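Grutness Hall, kitchen users' meeting
Minutes, September

Chair: Nilmini Chowdhury
Minutes: Thilini Patwary
Also attending: the lunch club cooks, the evening supper group, one person from the baking class (left before item 5)

1. Minutes of the last meeting

Accepted, with one correction. The record said the group had "agreed to look into" a dishwasher. N. Chowdhury said she had agreed to no such thing and had only failed to object. Changed to "discussed."

2. Dishwasher proposal

The supper group has a quote from Flitix for an undercounter machine at 2,000, installed. They would like it in before the winter suppers start.

N. Chowdhury asked what "installed" covered. The quote doesn't mention the drain, the electrical work or taking out the cupboard that is there now. The supper group thought these were included. T. Patwary had read the quote twice and could not find them.

There was a question about the claim on page 2 that the machine would "transform the kitchen workflow." The cooks wanted to know how, given that the big pots won't fit in it and somebody would still have to scrape, load, unload and stack. The supper group said the gain would be in bowls and plates. The cooks replied that bowls are the quick part of the job and that the slow part is ladles and pans with food dried on, which the brochure shows going in clean.

Not approved. Supper group to get a full written price, including drain and electrics, and to ask whether the hall's hot water can keep up with it.

3. Washing up by hand

T. Patwary went over how the sink is being used at present. Bowls are wiped out one at a time with a cloth, and the white ones get stacked in the basin at the back corner. Ladles and other long utensils go down the left side of the sink. 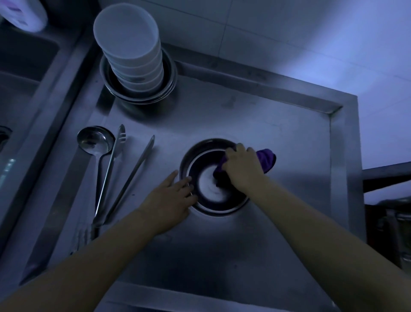

Kitchen and Dishes Team, Grutness Hall

The supper group said this was slow. The cooks said it was slow when one person did it and not when two did, and asked how many of the supper group had stayed to wash up last month. No figure was given.

N. Chowdhury was doubtful about tall stacks in the sink. She accepts that they save counter space but has picked enough china out of the drain over the years. The cooks disagreed and said breakages mostly happen at the cupboard, where the shelf is too high. No record of breakages has been kept, so neither side could be shown to be right. It was agreed to put a sheet on the cupboard door and write them down until the next meeting. N. Chowdhury expects the sheet to be used for phone numbers.

4. Cloths

The baking class suggested one color of cloth for dishes and another for counters. Everyone was in favor. N. Chowdhury pointed out that everyone was in favor the last time too, and within 3 weeks the dish cloths were being used on the floor.

There was some discussion about whether purple should be the dish color. Agreed: purple for dishes, anything else for counters, old towels for the floor. T. Patwary will put a notice over the sink. A request to have it laminated was turned down until we see whether people read it.

Washing of cloths remains unsettled. The lunch club takes theirs home. The supper group believed the hall did the laundry. The hall does not do the laundry.

5. New bowls

The Nundetham catalog has bowls in packs of 50, described as "virtually unbreakable." N. Chowdhury asked what the word "virtually" was doing there. The cooks would be happy with more of what we have, as long as they nest with the present ones. A mixed stack leans.

T. Patwary to ask for a single sample and try it in the stack before anything is ordered.

6. Drying rack

The Söderlund rack bought in spring has rust at the joints. The label says stainless. T. Patwary has written to the seller and received an automatic reply thanking her for her feedback. She will write again with the receipt, if the supper group can find it.

7. Other business

The tap drips again. It was reported as fixed at the last meeting and the one before that.

The supper group asked that the tone of the minutes be more neutral. Noted.

Next meeting: October, 7 p.m., in the kitchen. Bring your own mug.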